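Firnomside Releases Version 7 of Its Taltemis Planning Software for Robot Arms

Brasten, 5 January 2020 – Firnomside, the developer of planning and simulation software for robot arms, today announces the release of Taltemis 7. The new version is available for download to all customers with a valid maintenance contract. It brings a new grasp planner, a rewritten simulator and a simpler way to compare two versions of the same robot program.

Taltemis is used by engineering teams who prepare pick and place work. The user loads a model of the robot cell, describes the objects which must be moved, and receives a set of movements that can be tested in simulation and then sent to the controller. Until now the grasp planner in Taltemis treated every object as a simple box. This was fast, but for objects with a long handle or an uneven shape the results were often poor, and many customers wrote their own corrections.

In Taltemis 7 the planner works with the real shape of the object. For each object it proposes a list of possible grasps and gives each of them a score. The score takes into account the width of the gripper opening, the distance to the walls of a tray or bin, and the free space that the fingers need on the way down. The user can change the weight of each part in a plain text file, without compiling the software again.

Firnomside has tested the planner on an internal collection of 3678 simulated grasping tasks. The collection was prepared together with Hämmerli, an engineering office which has worked with Taltemis since the first version. It contains tools, blocks, thin sheets and transparent objects, placed on flat surfaces and in trays of different depth. Customers receive the complete collection with the software and may add tasks of their own. A task which fails is saved with all its settings, so that it can be opened again and followed step by step.

The simulator was the second large part of the work. The old one could show a robot cell only from fixed points in the room. In the new one, a virtual camera can be mounted on any link of the robot, also directly at the gripper, and it moves together with the arm. Developers of perception software asked for this function many times, as they need pictures from the same position where the real camera will later be fixed. The lighting, the shadows and the surface of the table can be varied between one run and the next. A run may contain up to 1000 variations of the same task, and it can be started from the command line during the night.
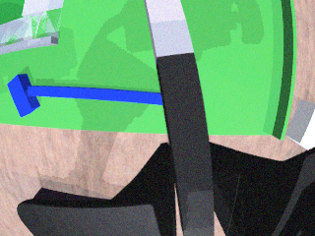
A view from the gripper has its own difficulties. The fingers and the housing cover a part of what lies on the table, and a tool may be visible only with one end. For this reason Taltemis 7 can export a mask for every rendered picture, in which the pixels of the robot are separated from the pixels of the objects. The mask is saved next to the picture under the same name. Teams who train their own recognition models can use it directly, and those who do not need it can switch it off in the settings.

The third change concerns daily work. Two versions of a program can now be opened side by side, and Taltemis marks the points where the path of the arm is different. Changes of speed are shown in a separate list. This function replaces the old report tool, which will be removed in September.

Taltemis 7 includes drivers for 34 robot and gripper models. Drivers written by customers for version 6 will continue to work, but they must be registered again after the installation. Projects from version 6 are converted when they are opened for the first time – the original file is kept in the same folder. Projects from older versions must first be saved in version 6.

The documentation has been revised and now has a separate chapter about the grasp scores, with exercises. It is available in English and German. A short course for new users will be held at the Firnomside office in Brasten, and existing customers can reserve a place through their usual support contact.

Prices for existing licences stay unchanged. Universities and technical schools can request a teaching licence, which includes the simulator and the grasp planner but no drivers for real hardware.

About Firnomside

Firnomside develops software for the planning, simulation and testing of robot movements. The company is based in Brasten and works with machine builders, integrators and research groups. Taltemis is its main product.

Press contact

Firnomside, Press Office, Brasten
Screenshots and a trial version of Taltemis 7 are available on request.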